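Aceite mineral o cera para tabla de arce, se puede mezclar??

griltwood
Publicado el 2021-09-04

Hola, tengo una tabla de arce hecha de varias tablas encoladas, la compré en julio sin tratar. Le di 2 manos de aceite mineral y la veo apagada, reseca en los cantos. En la ferretería me dicen que cera de abeja encima y listo, pero en otro sitio leí que la cera sobre aceite no agarra. La uso para pan y fruta, nada de carne. Lijo todo y empiezo de cero? Tengo lija de 120 y de 2000, no sé si la de 2000 es pasarse. Gracias de antemano

3 respuestas

wotalov
No lijes nada. Le falta aceite y ya. El arce es cerrado y chupa despacio, dale otra mano, déjala toda la noche y por la mañana quitas lo que sobre con un trapo. Los cantos beben mas, ahí insiste.

Kowalczyk
De acuerdo con lo de arriba pero la cera sí se puede, lo hago siempre. Va después del aceite, nunca antes. Yo caliento al baño maría una parte de cera y cuatro de aceite mineral, lo extiendo tibio y froto cuando se enfría. Lo de que "no agarra" pasa si dejas charcos de aceite en la superficie, hay que secar bien.

La 2000 olvídate, deja el poro tan cerrado que luego no entra nada. Con 220 vas sobrado. Antes de la última pasada moja la tabla con un trapo húmedo, deja secar y lija el pelo que se levanta, siempre a favor de la veta.
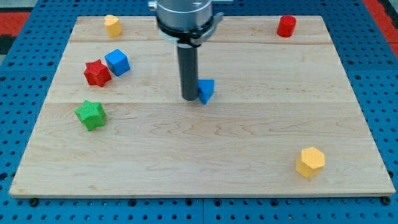

Y aceite de oliva no, por favor, que se pone rancio. Linaza cocida tampoco si va a tocar comida, lleva secantes. La cruda vale pero tarda semanas en curar. Ah, y dale a las dos caras igual, si solo tratas la de arriba se te acaba combando. Mira tambien las juntas: si pasas la uña y notas escalón, ahí sí lijaría un poco.

teltavero
yo uso aceite de girasol de toda la vida y sin problema, tampoco hay que complicarse tanto

griltwood
Vale, otra mano de aceite esta noche y el fin de semana pruebo la mezcla con cera. El girasol lo dejo para freir jeje. Grácias a todos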